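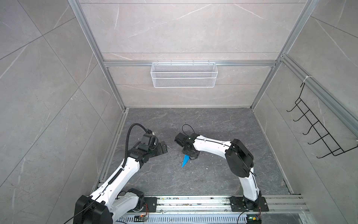

The Lollel bench at Esden: two robot arms on one rail, with a blue triangle on the floor under a gripper.

How Do Two Robot Arms Work Together?
A guide for younger readers from the Esden Schools Robotics Club

The Esden Schools Robotics Club is open to pupils from Year 5 to Year 9. In the present school year it has 43 members. They meet after lessons at the Feyisa Centre, where they learn how robot arms are built, how they are given instructions, and how to look after them safely. This guide explains the project that members are working on, which is called Lollel. Words that may be new are explained at the end.

What is a robot arm?

A robot arm is a machine that can reach, turn and hold. In some ways it is like your own arm. It has joints where it bends and stiff parts between the joints. The stiff parts are known as links. On the arms used in the Lollel project the links are white and the joints are black, so it is easy to see which parts turn and which parts stay straight.

Try this at your desk. Put your elbow on the table and touch your nose with one finger. Your shoulder, elbow and wrist all had to turn by the right amount. You did not need to plan it, as you have been practising since you were a baby. A robot arm has had no such practice. Each joint has a motor, and each motor must be told how far to turn and how fast.

At the end of the arm is the gripper. Ours has two flat fingers which move towards each other to close and away from each other to open. It has no thumb and no palm. Members are often surprised by how much can be done with two fingers, and also by how hard it is to do simple things such as picking up a sheet that is lying flat.

Why are there two arms?

Some jobs need only one hand. You can press a doorbell or pick up an apple with one. Other jobs are much easier with two. When you fold a letter, one hand usually keeps the paper still while the other brings the edge over. If you let go with the first hand, the paper slides about.

The same is true for robots. In the Lollel project both arms are fixed to one long metal rail. They can reach into the same space, and one can hold while the other moves. It also means that they can bump into each other. Before a team writes any instructions, it must agree which arm goes first and where the other arm will wait.

What is the Lollel task?

Each team is asked to teach the arms to handle a thin blue sheet. The task has four steps:

Find the edge of the sheet.
Take hold of it without crumpling it.
Bring one part over another to make a fold.
Let go, and move both arms clear.

A person can do this in a few seconds. For a robot, every step has its own difficulties. A thin sheet does not keep its shape as a wooden block does. It bends when it is pushed and it may spring back when it is released. If the fingers close too early they catch nothing. If they close too low they press against the floor of the bench, and the motors have to stop.

Teams keep a written record of every attempt. During the first term of the project the club made 150 attempts at the second step alone. The gripper took hold of the sheet in 92 of them. The other attempts were written down with just as much care, and members were asked to note what the fingers did, where the sheet was lying and which team member was giving the instructions.

How does the robot know where the sheet is?

Robots do not see as people do, but they can be fitted with cameras. One kind of camera looks at the whole bench from outside. It shows where both arms are and whether there is space between them. Another kind is small and is fixed near the gripper. It travels with the fingers and gives a close view of whatever they are about to touch.

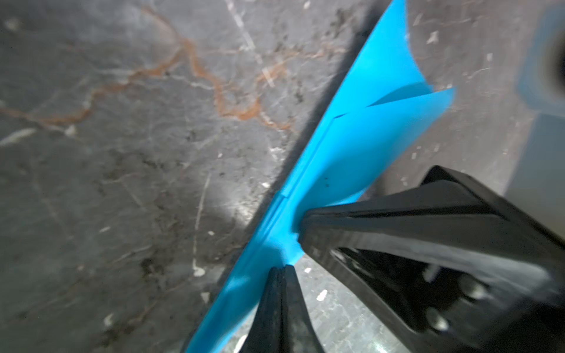
The view from a gripper camera. A crease and a folded flap can be seen in the blue sheet.

Both views are useful, and each has a weakness. The outside camera may not show a small gap between the finger and the sheet. The gripper camera shows small details such as a crease, but it cannot show what the other arm is doing behind it. Teams are taught to check both before they move anything.

Colour matters too. The floor of the bench is dark grey with lighter lines running through it, like marble. Bright blue is easy to tell apart from grey, and this helps a computer to work out where the sheet ends and the floor begins. The lines in the floor can still cause trouble. A computer may take a thin pale line for the edge of something. Shiny patches, where light bounces off a smooth surface, can be confusing as well.

How do pupils teach the arms?

There are two ways, and members learn both.

The first is to write a list of instructions. Members use a program called Tellar, which was made for the club by its technical instructor, Gadisa Tefera. In Tellar, each line gives one small movement, for example "left wrist, turn" or "right gripper, close". The computer reads the lines in order. If one line is wrong, the arm will still do exactly what the line says, so teams read their list aloud to each other before it is used.

The second way is to show the robot what to do. A member guides the movement with a controller while the computer stores the position of every joint. The same movement can then be played back. This is called a demonstration. It is quicker than writing many lines, but it works well only if the sheet is in the same place each time. Teams that use demonstrations must therefore make several, with the sheet turned a little differently in each.

Who does what in a team?

There are four jobs, and members change jobs at each meeting.

The driver gives the instructions or uses the controller.
The spotter watches the arms and calls "stop" if anything looks wrong.
The reader checks the list in Tellar.
The recorder writes down each attempt -- including those that are stopped early.

Any member may call "stop", whatever their job. The driver must stop at once and may ask questions afterwards.

Rules at the bench

Hands and sleeves stay outside the walls while the arms are switched on.
Long hair is tied back.
Cables are not to be pulled or moved. If a cable looks loose, tell an adult.
Screws and small bits found on the bench are handed to the instructor.
No food or drink is allowed in the robot room.

Words to know

Attempt: one try at a task, from start to finish.
Crease: the line left in a sheet where it has been bent.
Demonstration: a movement shown to a robot by a person so that it can be repeated.
Gripper: the part at the end of a robot arm that takes hold of things.
Joint: a place where the arm can bend or turn.
Link: a stiff part between two joints.
Rail: the long metal bar to which both arms are fixed.

Joining the club

New members are admitted in September and April. A parent or guardian must sign the form, which may be collected from the school office or from the front desk at the Feyisa Centre. No earlier experience of robots or computers is required. Pupils who would like to watch before they decide may visit for up to 2 meetings, and should be accompanied by an adult on the first visit.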